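3.2 Building the grippers in the shop

We did the whole build at Wonuvholm, the shared workshop where three of us already rented bench time, and I have to admit the first set was pretty rough! Michalis Karras drew the finger pads, Yurani Apaza did the wiring, and I mostly sanded things and complained. The fingers went through 11 versions before we liked how they closed on thin, flat stuff (thin stuff is the worst, it slides right out if the pads don't line up).
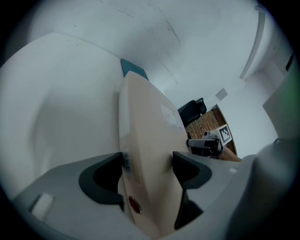
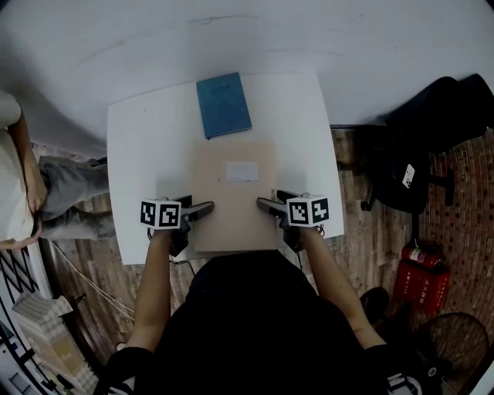 Figure 3. Hand-held grippers at the workshop. First picture: a cream-colored piece between the two finger pads. Second picture: a gripper in each hand at the white table, with a marker cube on top of each.

Once the fingers were settled we moved on to tracking, and that ate most of October. Our first marker mounts flexed every time somebody squeezed the handle, so the pose estimates wobbled along with them – really annoying to watch on playback. Michalis ended up making the mount thicker at the base and we reprinted all of them. After that we recorded 1,670 short runs, taking turns so no one's wrists gave out, and threw away any run where a marker was lost for longer than three seconds. Section 3.3 goes into how we lined up the two hands in time.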